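The Robot Will See Your Screws Now

Somewhere between the second and third demo, I stopped worrying that robots would take my job and began to worry that I would be asked to review them until I retired.

The product this time is the Bonunix inspection service. You don't buy the robot. You subscribe to it, the way you subscribe to bottled water or a gym. It comes to your building with a technician, goes from room to room, looks at your furniture from angles no adult wants to get into, and leaves you a report on what's loose, bent, dangling or missing. The firm offers a 4-visit plan and an 11-visit plan. I asked what sort of customer needs eleven furniture inspections a year and was told, very pleasantly, that it was the popular one.

I went along for a visit at Gilchrist, an office with the kind of rec room that companies put in when they want people to stay past six. Wael Bennani looks after the building there. He had signed up for the short plan and was on his second visit, and he greeted the technician like a man letting in the piano tuner.

I'll say for Bonunix that it picked an unglamorous corner of life and stuck with it. Most service robots I've been shown want to bring me a drink. I can get a drink. What I can't do anymore, at least not without planning the trip back up, is lie on a floor and look at the bottom of a desk. Neither can Bennani, who told me the old system was a flashlight and a grudge. Things got checked when they wobbled, and by then somebody had usually folded a coaster under one leg and declared the matter closed.

So there's a real job in it. Brackets work loose. Cables come out of their clips and hang where knees go. A camera near the gripper can get up under all that and stay there as long as it likes, without grunting.

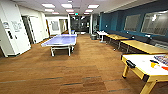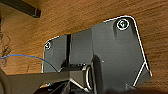 The rec room at Gilchrist, and a bracket on the underside of a wooden surface, with the gripper just below it.

My trouble is with the report. Bonunix runs its pictures through a piece of software called Jirix, which grades every fitting on a scale that goes up to 72. Why 72? Kristaps Ķēniņš, who handles sales and has clearly been asked before, said the number came out of an early version and customers had gotten used to it. I have been a customer of many things and have never gotten used to a number out of 72. Is 58 a good bracket? Would I sit at a 58? The report says "monitor," a word that here means pay for another visit.

You'd think a service that can get so close to a screw would tell you something plain about it, such as "tighten this one." It won't. I asked whether the gripper could do the tightening while it was down there, what with it being right there and everything, and Ķēniņš explained that adjustment is a separate product. It's called Zonska, it's in trials, and it may be out by February. I admire the discipline. My plumber has never once had the nerve to look at a leak, grade it and go home.

Then there's the matter of who ends up with the work. The inspection makes a list. The list goes to Bennani. Bennani gets a screwdriver, lies down on the floor and does the thing he hired a robot so he wouldn't have to do, only now he has a document telling him where. He's fairly cheerful about this. He says he used to crawl under everything and now he crawls under the bad ones, and that's a fair defense of the product and a better one than I heard from sales.

I believe him, too. For a big building with hundreds of desks and one pair of knees, the short plan probably earns its keep. For anybody with a dozen tables, I'd suggest a mechanic's creeper, a headlamp and a nephew. The 11-visit plan I would leave alone entirely, unless your staff are doing something to the furniture that you ought to be looking into by other means.

What I'd like is for Bonunix to hold off on selling this until Zonska is ready, and then sell the two together at one price, with a report that uses words. Ķēniņš said he'd pass that along. He wrote it down and everything, and then he asked me how I would rate the visit – out of 72.

I gave it a 49. He seemed pleased, so maybe that's high.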